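Chapter 8
Setting a Place

If you have worked your way through the earlier chapters, you have by now washed, peeled, chopped, simmered and (I hope) tasted a good many things, and you may be wondering when we were going to get around to sitting down and eating them. Well, we have arrived! This chapter is about the place setting, the small patch of table or counter that belongs to one person for the length of one meal, and I will admit at the start that it is my favorite part of the whole course.

Students often come to this subject expecting rules about fish forks and folded swans. There is a little of that in the second half, for those who enjoy it, and the section on formal dinners runs to 26 place settings, which is more than most of us will ever have to lay in one evening. But most meals in most homes are eaten with a plate, a fork and a spoon, and they deserve the same attention. A person who can set one place well, so that everything is within reach and nothing has to be fetched after the food is served, can set 100 of them with enough time and a big enough cupboard.

We will begin with the tray. A tray is a wonderfully forgiving place to learn, for it has a rim, and the rim tells you where to stop. It can be laid on any counter you have handy, carried to a bed or a porch, and cleared in one trip. Before you read further, look over the setting that opens our practice section and ask yourself what you would move, what you would leave, and what you would still like to add.
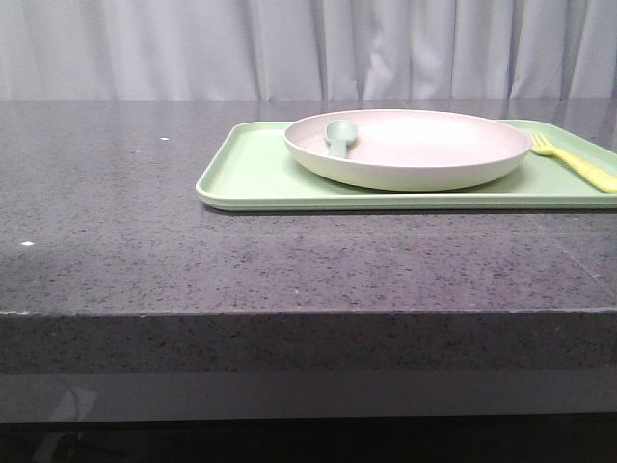 Proltaria, 2021-09-08

The pale green tray gives the cream plate a background of its own against the dark speckled counter, and I find the pairing a restful one. The spoon is in the plate, with its handle toward the front, and the yellow fork lies on the tray to the right. By the customary American arrangement, the fork would go to the left of the plate and the spoon to the right, so there are two easy changes to practice straight away. You might also find room for a folded napkin — cloth or paper, as you please.

Notice, too, how low the sides of the plate are. A shallow plate with a raised rim will do nicely for rice, stewed beans or anything with a bit of sauce, though I would choose something deeper for a thin soup, especially if the tray is going up a flight of stairs.

Key words for this chapter: cover, place setting, charger, flatware, service side, clearing.

8.1 What Belongs to One Person

The old word for a single place setting is a cover, and you will still meet it in restaurant work. A cover includes the plate, the flatware, the glass and the napkin that one diner will use. It does not include the salt, the bread basket or the pitcher, as these are shared. Keep the two groups separate in your mind and lay the cover first, then bring the shared things to the table once every seat is ready.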